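Ticket 1871: Hot water keeps cutting out at 60 seconds
Product: Irnau tankless heater
Opened by: Petronella Pillay
Status: Waiting on customer

Hi again! So I did the reset Reshma walked me through (hold both buttons, wait for the beep, let go) and I'm sorry to say we're right back where we started. The kitchen tap runs hot, the display reads fine, and then bang, code 14 and it goes cold. I timed it on my phone and got 60 seconds on the nose, 3 times in a row.

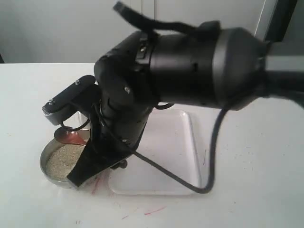

The bathroom is a different story. I can stand in the shower as long as I like and never see the code at all, which makes me wonder about the flow sensor. The kitchen faucet is a new one from Stisgate and it's pretty stingy with the water. Could it be too low for the heater to stay lit?

I also pulled the inlet screen like the manual says. There was a bit of grit in it, so I rinsed it and put it back. No change.

Reply from Reshma Lekota, Indell Support
Thanks Petronella, that's super helpful, especially the part about the shower. I think you're on the right track. Code 14 on this model can come up when the flow drops below what the burner wants. Can you unscrew the little aerator on the kitchen faucet, run it without, and tell me if the code comes back? Please leave the temperature setting alone while you test. 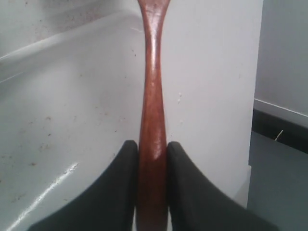
Update from Petronella
OK, aerator's off! It splashes like crazy, but I got through a whole sink of dishes with hot water the entire time. Then I put it back on and got code 14 again before I'd even finished rinsing a mug.

I called the Adams hardware store and they have a higher flow aerator that should fit, so I'll pick one up tomorrow morning. Can you keep this open until I've tried it? Also, do I need to clear the old codes first or do they drop off by themselves?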